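# Stundcombe Shared Workshop: minutes, gripper build group

February 16, 2018. Opened late, as the previous meeting was still arguing over the kettle.
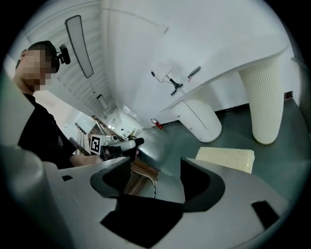

*Work at hand: the gripper, with the arm on the table beyond.*

**Present:** Everaldo Lopes (chair), Jacinto Chávez (minutes), Guimarães, Histel, and two newcomers who had come for the bookbinding and stayed.

**Apologies:** Fetska, by text, consisting of a thumbs-up.

## 1. Minutes of the December meeting

Approved, with one correction. "Everaldo will finish the wiring" should read "Everaldo said he would finish the wiring." Everaldo asked for it to be noted that he has bought the wire.

## 2. Hand-held gripper

Guimarães reported on the fingers. The black pair now fitted is the fourth set. The first set snapped, the second bent, and the third was fine until Histel used it to open a paint can. The new ones have the scooped pads that everyone voted against in December and everyone now claims to have suggested.

Discussion of whether the gray housing is too big. Histel said it is like carrying a toaster. Guimarães said that toasters are a proven design. Left as is until after the open evening.

Jacinto asked for a way to get at the screws without taking the fingers off first. Guimarães will look at it. The chair asked what "look at it" meant and was told it meant before the next meeting.

**Action:** Guimarães, screws.

## 3. The arm

The arm stays on its present table. A motion to move it closer to the window was withdrawn when the mover was asked to help carry it.

Marker card: Jacinto reminded the group that the black and white card is there for calibration and is not a coaster, a bookmark, or somewhere to write a phone number. Spare cards are in the second drawer. Whoever knocks the card over stands it up again and reruns the calibration, even if it "looks about the same."

Pick-up tests: the last session ran 40 attempts with the arm on a foam block. Histel has the log and read out parts of it. 10 were clean picks. The rest were described in terms the minute-taker has shortened to "other." Most of the trouble is the approach angle, and Everaldo thinks a slower final move will fix half of it. Histel thinks a different block would. They will try both, on separate nights, so that each can be wrong in private.

**Action:** Everaldo, slower approach. Histel, block.

## 4. Money

The build fund stands at $1,850. Requests:

- Replacement motors, up to $500. Agreed, on condition that somebody checks the voltage this time.
- A second table. Refused.
- Better cable clips. Agreed. No one could remember why this was refused in December, including the person who refused it.

Guimarães asked if the fund could cover a case for the gripper. Deferred until there is agreement on how big the housing will be (see item 2, and probably item 2 next time).

## 5. Housekeeping

Cables are to be coiled and hung up at the end of the night. Stools go back under the tables. The fire extinguisher is to be kept clear, and bags are not to be hung on it, leaned against it, or otherwise introduced to it.

Anything left on the floor after a session goes in the lost property tub, foam included.

## 6. Open evening

Everaldo proposed a live demonstration in which visitors use the hand-held gripper and then watch the arm attempt the same thing. Jacinto asked what happens if the visitors are better at it. Everaldo said they will be. Carried, one abstention.

Fetska to make the sign. Fetska not present to object.

## 7. Any other business

One of the newcomers asked when bookbinding starts. Next room, an hour ago.

Key to the tool cabinet is still missing. The cabinet is also still unlocked, so this was not treated as urgent.

Next meeting: same place, once Guimarães has done the screws.

*Minutes taken by J. Chávez*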